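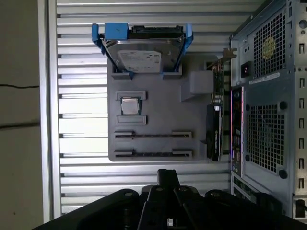 Clovell web series: progress report to the end of March

Prepared by Margarida Mota for Farzana Mohmand, Etorix

Filming

Principal photography on the first series finished on schedule. All eight episodes are shot, apart from one exterior for episode six which we lost to rain and will pick up in April. It needs two actors and half a day, and both actors have agreed to the date.

Editing

Episodes one to four are locked. Five and six are at second cut. Seven runs to 31 minutes and has to come down to 26, so the subplot with the brother will be trimmed – the writers have seen the proposed cuts and accepted them. Episode eight is an assembly only.

The old edit machine was replaced during the period. Footage is now held on two sets of drives, one in the edit room and one at the Prenatau office.

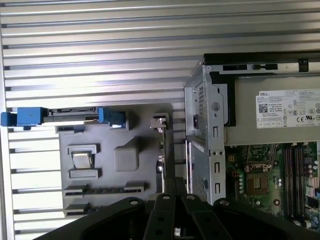

Inside of the case cover, with the blue latch pieces along the top.

Sound and music

Dialogue clean-up has started on the locked episodes. The café scenes in episode two were noisier than we thought and 17 lines will be re-recorded. Rana have delivered the title music and cues for the first three episodes. We asked for a shorter version of the titles, and they sent one back within the week.

Test screening

We showed episodes one and two on a Sunday afternoon and collected forms at the end. Most people followed the story and wanted to see the next one. The common complaint was that the first ten minutes are slow. We have moved the phone call forward and taken out one of the two bus scenes.

Trailer

The trailer had 3218 views in its first month, of which 1478 came from the mailing list. The target in the funding agreement was 1000.

Budget

Spending is within the agreed total. Travel came in under, catering over, and the re-recording will use part of the contingency. A full breakdown is in the spreadsheet sent separately.

Next period

Lock episodes five to eight
Shoot the remaining exterior
Finish the sound mix on one to four
Agree the release pattern – we would still prefer two episodes a week to all eight at once, and would like Etorix's view before the next meeting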